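Ternum (mountain)

Ternum is a mountain above the village of Flillthorpe, best known for the long south ridge and for the hut halfway up it. Also called the Ternum, or just "the hill" by people in Flillthorpe, where it blocks the sun for a good part of January. Popular day climb in summer. Serious undertaking in snow.

The summit stands at 2,000 meters on the older maps. Newer surveys put it a shade lower, but the signboards in the village still have the round figure and most walkers go by that.
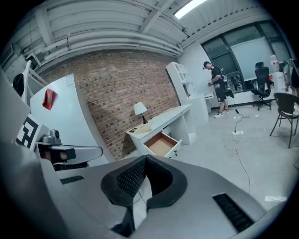 Odile Farrant

Contents
Name
Location and access
Routes
Garside hut
Lake Miria
Weather and season
Geology
Plants and animals
History of climbing
Safety
See also

Name

Origin unclear. The oldest written form is Ternam, on a grazing agreement between Flillthorpe and the next valley over, and the spelling with a u only settles down once printed maps come in. One local explanation ties it to a word for a threshing floor, from the flat shelf below the top. Another says it was a family name. Neither has much behind it. The east top has no name on most maps but is known as the Little Ternum, and a few guidebooks mix up the two, so check which one a route description means before setting off.

Location and access

Ternum sits at the north end of a short side range, cut off from the main chain by a broad grassy saddle. From the south it looks like a long whaleback. From the north, a dark wall with a notch in it. The view most people know is the southern one, from the road.

Flillthorpe is the usual base. Bus from the valley station, two a day outside summer, more in July and August. Parking by the sawmill bridge at the top of the village. The forest track carries on past the bridge but is closed to private cars at the barrier, and the turning space there is for log trucks, not for leaving a vehicle overnight. The lot at the bridge fills early on fine mornings.

There is a shop, a bakery and a fuel pump. No gear rental. Last reliable water before the hut is the trough at the upper end of the village, piped from a spring and good all year unless the pipe freezes.

Routes

South ridge. The normal way. From the barrier the path goes up through beech, then spruce, in long zigzags with red and white paint marks. Comes out of the trees at a fenced pasture, keep the fence on the left, then onto the ridge proper. From here its open ground all the way. Garside hut is reached at the second level stretch. Above the hut the path steepens, crosses a band of broken rock where hands are useful but not really necessary, and comes out on the shelf. Ten more minutes to the top along easy stones. 11 kilometers from the bridge to the summit, and a long way down again on tired knees.

West gully. Shorter and steeper. Leaves the ridge path at the pasture and drops slightly before climbing straight up a wide stony gully. Holds snow late. Loose in the upper part, and parties below get stones from parties above, so not a good choice on busy days. Better up than down. No paint marks after the last trees, only cairns, and some of those have been built by people who were lost.

Miria path. The scenic one. Starts from the far side of the saddle and passes the lake before joining the south ridge just above the hut. Gentle for most of the way, boggy around the inflow stream. Often used as a descent to make a round trip, though that leaves the walker on the wrong side of the range with a road walk or a bus to get back to Flillthorpe.

North face. Climbers only. Poor rock in the lower third, better above. A handful of winter lines following the notch. Rarely in condition.

The traverse to the Little Ternum adds an hour each way. Narrow in one spot - a step of 2 meters down onto a ledge, easy when dry and unpleasant with ice on it. There used to be a fixed chain. It came away from the wall one spring and has not been replaced, though older guides still show it.

Garside hut

Stone building on the south ridge, on a level spot sheltered from the west by a low rise. Put up as a shepherds' shelter, enlarged later for walkers, roof redone twice. Downstairs a dining room with a stove and long benches, upstairs one shared sleeping room plus a smaller one that goes to groups first.

Open with staff from June to the end of September. Rest of the year the winter room at the back stays unlocked. Stove, a few mattresses, blankets of varying quality, an ax on a chain. Wood is carried up by helicopter once in the fall and has to last, so visitors are asked to burn small and to sweep out before leaving. 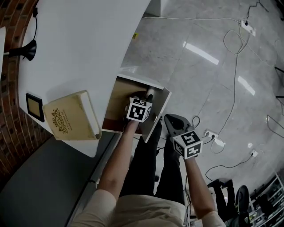
Food at the hut is plain. Bean soup, eggs, bread, pancakes when there is flour. Tea in large mugs. Cash only, and change is always short, so small bills help. Booking is needed in August and a good idea on either side of it. Drinking water comes from a tank fed off the roof plus a hose from a seep higher up the ridge - by late summer the seep is down to a drip and the hut starts rationing, with washing limited to hands and face.

Dogs are allowed in the porch. Boots come off at the door and everyone wears the hut's own clogs, in whichever sizes are left.

Camping next to the building is tolerated for one night, tents up after supper and down by breakfast. No camping on the shelf below the summit. The ground there is thin turf over stones and takes years to recover.

Lake Miria

Small lake in a bowl east of the ridge. Longest side measures 400 meters with the water at its spring level, noticeably less by September when a stony beach appears at the south end. Deep blue on clear days, nearly black under cloud. Frozen from November into May most years, and the ice is not safe to cross near the inflow even in the coldest part of winter.

Swimming is permitted but few stay in for long. Fishing isn't. The outflow disappears among boulders a short way below the lake and is generaly thought to come back up at the springs by the saddle, though the link was never properly tested.

A good place for lunch. Flat rocks on the west shore, out of the wind in the afternoon.

Weather and season

Best months are late June through September. Before that, old snow in the gully and on the north side of the shelf. After that, short days and the first storms.

Cloud builds from the west after midday in summer and thunder is common. The ridge has no shelter between the hut and the top, so an early start is the standard advice, and parties staying at Garside are usually away before the sun is on the door. Wind is the other problem. The saddle funnels it and walkers on the Miria side can be in calm air right up to the point where the path tops out, then get hit by the full force. Gloves, even in July.

Fog on the shelf causes more trouble than anything else. Wide, flat, stony, no clear path, the paint faded. People drift left toward the gully. Poles mark the line in winter but the first heavy snowfall buries or flattens a few of them each year.

Geology

Granite for the bulk of the mountain, with a cap of darker, older rock on the summit and the north wall. The boundary is easy to see on the ridge just above the hut, where pale rounded blocks give way to sharp flat ones. The bowl holding the lake was cut by ice, as was the wider valley north of the saddle. Moraine below the outflow, now grown over with dwarf pine.

Plants and animals

Beech up to the second zigzag, spruce above, then dwarf pine and juniper. Blueberries along the edge of the pasture in August. Gentians on the shelf, early. Chamois on the north side, seen most mornings from the Little Ternum. Marmots by the lake. Bears are present in the lower forest but keep away from the path, tracks in mud being the most that walkers normally see. Sheepdogs guarding flocks on the pasture are a bigger concern - go wide around them, no running, poles held low.

History of climbing

Shepherds and hunters were on the top long before anyone thought to write it down. First recorded visits are from surveyors, who built the stone pillar that still stands there, minus its upper course. Walking for pleasure came with the valley railroad. The south ridge was marked by the Flillthorpe hiking club and repainted at intervals ever since, not always in the same place, which accounts for the doubled marks in the spruce. First winter ascent by the ridge is undated. The north face was climbed by a party that took the notch by mistake, looking for the gully.

Safety

Phone signal on the ridge and summit, none at the lake, patchy in the forest. Rescue comes from the valley station and takes hours on foot if the helicopter can't fly. There is an emergency box at the hut, outside wall, left of the door of the winter room, with a stretcher and blankets.

Avalanche danger in the gully and on the slope above Lake Miria after new snow with west wind. The south ridge itself is mostly blown clear but the last rise before the shelf can load up. Crampons and ax from November on.

See also

Flillthorpe
Garside hut
Lake Miria
Little Ternum

Page last edited 20/12/2020. Bus times and hut opening dates to be checked locally.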